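FOR IMMEDIATE RELEASE
Wednesday, October 2, 2024

Fledon Opens 21 Miles of Connected Trail Around Lake Iseo Reserve

New loop links two campgrounds and allows hikers, cyclists and horse riders on most sections

FLEDON – The Fledon Parks District today opened the Jurnau Loop, a 21-mile trail that circles the Iseo Reserve and connects the Dijkstra and North Shore campgrounds for the first time. The loop is open daily from sunrise to sunset. There is no charge to enter on foot, by bicycle or on horseback. The regular parking fee applies at both campgrounds.

Work on the final section, between Jurnau Creek and the old quarry road, was finished in July. It includes a new bridge over the creek, built wide enough for horses to cross in single file, and a gravel turnout on each bank where riders may wait. Until now, visitors going from one campground to the other had to use the shoulder of the county road.

Most of the loop is rated easy to moderate. The exception is the climb to Dijkstra Point, which reaches 1,494 feet and has loose rock near the top. Bicycles must be walked on the last half mile. Horses are not permitted beyond the hitching rails at the lower overlook; a signed bypass returns riders to the main trail.

Camping

The two campgrounds together offer more than 100 sites. The equestrian area at Dijkstra has corrals, water troughs and pull-through parking for trailers. Riders must bring certified weed-free feed and remove manure from corrals before checkout. The North Shore campground is limited to tents and small trailers, and generators are not allowed there after 8 p.m.

Reservations for the spring season will be accepted through the district's website and by telephone. Sites not reserved in advance are released each morning at the entrance station. The winter schedule is unchanged: North Shore closes after the first hard freeze, and Dijkstra remains open with the water turned off.
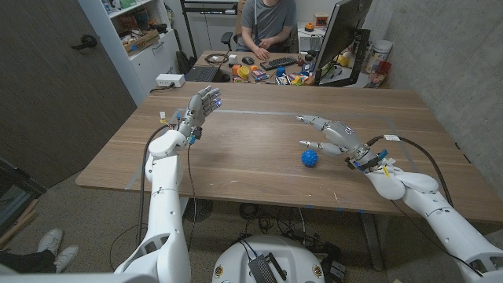
One early comment received by the district, from a rider who has used the reserve for years, was that the bypass below Dijkstra Point should have been built long ago, and that the next need is a second water trough on the east side, where the stretch between the creek and the quarry is dry by midsummer. The district will review water access on the east side before next year's budget is prepared.

Trail users are reminded that cyclists yield to hikers, and that all users yield to horses. Dogs must be on a leash no longer than six feet. Campfires are allowed only in the rings provided.

Printed maps are available at the Fledon visitor center and at both campground entrances. Trail conditions are posted at the trailheads and updated after storms.

Media contact: Fledon Parks District, Office of Public Information

###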